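최종 수정: 3월
읽는 시간 3분
분류: 채용·참여 > 연구 참여자 모집 > 로봇 조작

분덜라(Wundura) 조작학습 연구실, 가정 내 파지 데이터 연구 참여 가구 및 현장 연구보조원 모집

본 연구실은 손목 카메라 영상만으로 곡면 손잡이의 파지 자세를 추정하는 방법을 연구한다. 과제명은 Stillden이며 연구책임자는 Shufen Jiang이다. 1차 수집에서 실제 가정의 파지 시도 2786건을 기록하였고, 이 중 1980건을 학습에, 나머지를 평가에 사용하였다. 평가 결과, 실험실 배경으로만 학습한 모델은 창가 역광과 실내 조명이 섞인 거실에서 손잡이 중심선 추정 오차가 커졌다. 가정 배경을 학습에 포함하면 오차가 감소하였으나, 광택이 있는 손잡이에서는 개선 폭이 작았다.
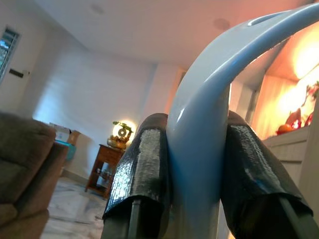 그림 1. 손목 카메라 시점. 검은 테이프를 감은 두 손가락 사이에 옅은 파란색 플라스틱 손잡이가 위치한다.

2차 수집의 목적은 조명 조건과 손잡이 곡률을 분리하여 각각의 영향을 측정하는 것이다. 동일 물체를 주간과 야간에 반복 파지하고, 접근 각도와 손가락 간격을 함께 기록한다. 수집 절차는 Bunport 규약 2판을 따른다.

1. 참여 가구
모집 규모: 16가구
조건: 거실 또는 주방에서 작업 공간 확보가 가능하고, 손잡이가 달린 생활용품을 다섯 점 이상 제공할 수 있는 가구
일정: 가구당 2회 방문(주간 1회, 야간 1회). 토요일 방문 가능
영상 처리: 얼굴, 우편물, 가족사진은 저장 전 가림 처리하며, 참여자는 공개 전까지 해당 영상의 삭제를 요청할 수 있음

2. 현장 연구보조원
인원: 2명
근무: 주 20시간, 계약직
업무: 장비 설치, 손목 카메라 보정, 파지 시도 기록, 성공 여부 및 미끄러짐 구간 표기
자격: 관련 학과 재학 또는 졸업. Python 사용 가능자. 카메라 보정 경험자 우대

가구 신청자는 주거 형태와 제공 가능한 물품 목록을, 보조원 지원자는 이력서와 한 쪽 분량의 지원 동기를 Stanciu관 1층 접수처 또는 연구실 접수 양식으로 제출한다. 제출 서류는 반환하지 않으며, 선정 결과는 개별 통보한다.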